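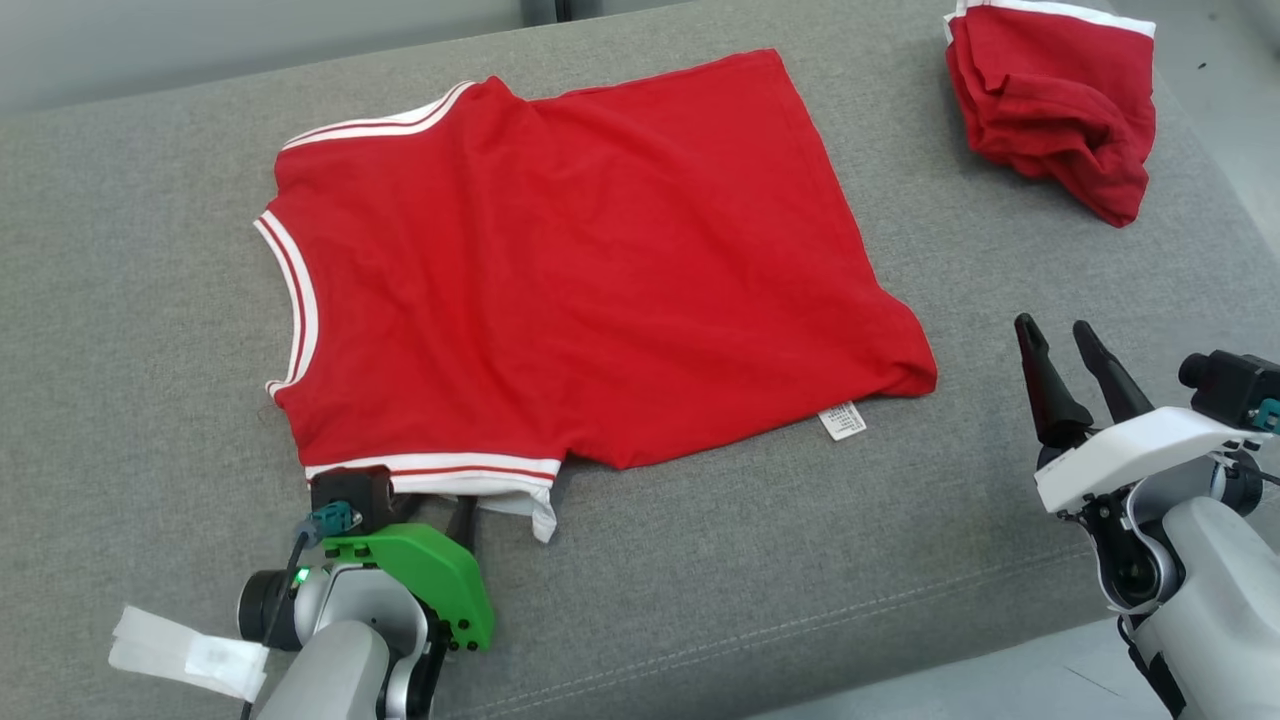

Head camera view, left gripper on the striped sleeve hem, right gripper open.

Ticket: Left arm holds grasp, right arm never gets a target (shirt folding)
Component: garment perception / bimanual planner
Status: Resolved, one follow-up open
Severity: Medium
Opened in: March

Summary

On red T-shirts with white and red trim, the folding task stalls after the first grasp. The left arm takes a sleeve hem and holds it. The right arm moves to its hover pose and stays there until the step timer expires. No fault is raised by either arm controller. The planner (Vulterier) logs "no valid second grasp" and retries until the retry limit, then parks both arms.

The same shirt style in plain colors folds without trouble.

Setup

Two arms, parallel grippers, one head camera and one camera on each wrist. Work surface is the gray upholstered cushion. Perception is Nivetti, planning is Vulterier, and logging goes through Furkel. Config is the shared one, no local overrides except the step timer, which is set to 20 seconds.

Steps to reproduce

Put one striped-trim shirt on the cushion. Leave a second red garment toward the far right corner. Start the fold task from the Royer console with default parameters. Wait for the left grasp to close.

It failed on 4 runs in a row when I first tried it. With the second garment taken away it still failed, but less often, so I treated that as a separate question and came back to it later.

Log excerpt

grasp_left: closed, force ok
keypoint_set: 2 candidates, 2 rejected
reject reason: outside garment mask
planner: no valid second grasp, retry
planner: no valid second grasp, retry
step timer expired, parking

09:40

First guess was reachability. I sent the right arm by hand to the lower right corner of the shirt and it got there with plenty of joint range left. Closed, lifted a little, released. Nothing wrong with the arm, the gripper or the hand-eye calibration. Ruled out.

10:15

Dumped the garment mask from Nivetti at the moment of the reject. The mask covers the red body and stops at the trim. Everything white is dropped: sleeve areas, the white in the bands, the care label. On the sleeve side this leaves a thin red stripe floating on its own, and the cleanup pass removes it as noise.

So the left grasp point is fine when it is chosen (it comes from the hem detector, which doesn't use the mask), but as soon as the left gripper closes, the tracker looks for that point inside the mask and can't find it. The second grasp is computed relative to the first. With the first one marked invalid, every candidate for the right arm gets thrown out too. The reject reason in the log is correct but it points at the wrong arm, which cost me most of an hour.

10:50

Checked whether the color threshold had changed. It hadn't. The mask seed takes the dominant color and grows outward, and the growth step won't cross a large brightness jump. White next to saturated red is about the largest jump you can give it.

Tried raising the growth limit. That gets the white back but it also leaks onto the cushion where the light hits the weave. Reverted.

11:30

Switched the mask source from color growth to depth plus edge. Depth alone is poor on a flat shirt because the fabric is thin, but with the edge term it keeps the trim and stays off the cushion. Two changes in the config:

mask.source = depth_edge
tracker.anchor = gripper

The second line makes the tracker trust the closed gripper position as the first grasp point until the mask catches up. Restarted Nivetti and Vulterier. Vulterier has to be restarted second or it keeps the old mask topic.

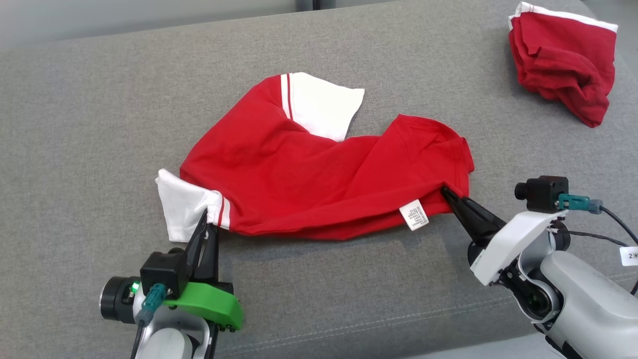

With the new settings the planner publishes a right-hand target as soon as the left grasp reports closed. The target sits on the lower body edge. When the shirt is bunched up, the edge it picks can be the bottom hem or a fold next to it, and the planner doesn't know the difference yet. For the stretch step that is acceptable. For the fold step it isn't, and the fold step now asks for a fresh mask before it commits.

13:20

Back to the second red garment. The old mask sometimes merged the two pieces when they were close, and the dominant color seed could land on the wrong one. The depth_edge source keeps them apart as long as there is bare cushion between them. If they touch, it still merges. I added a check that refuses to start if the mask has a narrow neck in it — crude, but it fails early with a readable message instead of parking later.

14:05

Replayed the recorded set through Furkel with the new config. It has 365 clips with trimmed or two-color garments in it. No "no valid second grasp" in the replay. Replay only exercises perception and target selection, so it says nothing about grip quality.

Memory use went up. The depth_edge buffer is now 2080 MB at full resolution. Fits on this machine. Check before rolling it to the smaller ones.

Resolution

Config change merged to the shared file. Vulterier now prints which arm's grasp point caused the reject.

Follow-up

Care label. The edge term likes it because it has strong contrast, and the right-hand target tends to drift toward it. Pinching near the label is fine, pinching the label itself is not. Needs either a small exclusion zone or a minimum patch size in the target picker. Leaving that part open and assigned to perception.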